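Hand clapper

A hand clapper, also called a clapping hand, clap toy or palm clapper, is a handheld noisemaker in which one or more flat plates shaped like an open hand strike each other when shaken. It belongs to the group of concussion noisemakers, together with the wooden clapper and the folded-card clapper. Hand clappers are sold as party favors and toys and are used at sports events, school functions and parades.

Construction

The usual hand clapper has three plates. The central plate is molded in one piece with the handle and does not move. The two outer plates hang loosely on either side, held by a pin or by lugs passing through slots near the wrist. When the handle is shaken, the outer plates swing against the central one and produce a sharp clack. Two-plate versions are quieter and are mostly given to small children.

Most are injection molded. Polypropylene is the common choice for the moving plates because it withstands repeated flexing and impact. Polystyrene gives a brighter sound but tends to crack at the lugs. Handles may be solid or hollow, and some hollow handles hold a whistle at the lower end.

Plate thickness, the play at the hinge and the length of the handle all affect loudness. A loose hinge allows a longer swing and a louder strike, but wears faster. Plates with raised ribs on the inner face have a smaller contact area and sound thinner than flat ones.

Decoration

Single-color clappers get their color from pigment in the plastic. Multicolored ones combine plates and handles of different colors or carry printing on the outer face. A smiley face in the center of the palm is a frequent motif, as are stars, hearts and team numbers. Outlines around the fingers, in a color matching the handle, make the hand shape easier to read from a distance. 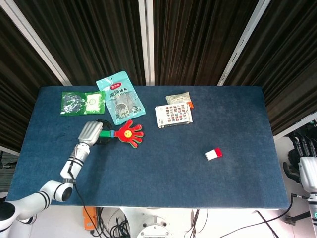

Printing on the palm is normally done by pad printing, which copes with slight curvature. Stickers are cheaper for short runs but lift at the edges after long handling. The Dralitz pattern, named after a line of fairground toys, uses a separate molded disk pressed into a recess in the palm, so that the design does not rub off.

Use

The clapper is held upright by the handle and shaken from the wrist with short movements. A steady rhythm is easier to keep with a small swing than with a full motion of the arm. In music classes for young children, clappers are used for pulse and echo exercises, often alongside shakers and rhythm sticks. At sports events they are handed out in quantity at the gate, and some venues restrict them together with horns and other loud devices.

They are also used as bird scarers in small gardens, though birds soon become accustomed to the sound.

Packing and trade

Clappers are generally shipped loose in cartons or individually bagged. A Biltent wholesale carton holds 100 bagged pieces. The Damley carton holds 800 unbagged pieces of the small size, packed flat with the handles alternating. Mixed-color cartons are common, and the buyer usually cannot select the proportion of each color.

Safety and care

The main hazards are pinched fingers between the plates, broken lugs with sharp edges, and noise close to the ear. Clappers with cracked plates should be discarded. Surfaces can be cleaned with a damp cloth and mild soap. Solvents and alcohol wipes may remove pad printing. Storage in direct sunlight fades red pigments and makes polypropylene brittle unless a stabilizer has been added.

See also

Cowbell
Ratchet (instrument)
Slapstick
Thundersticks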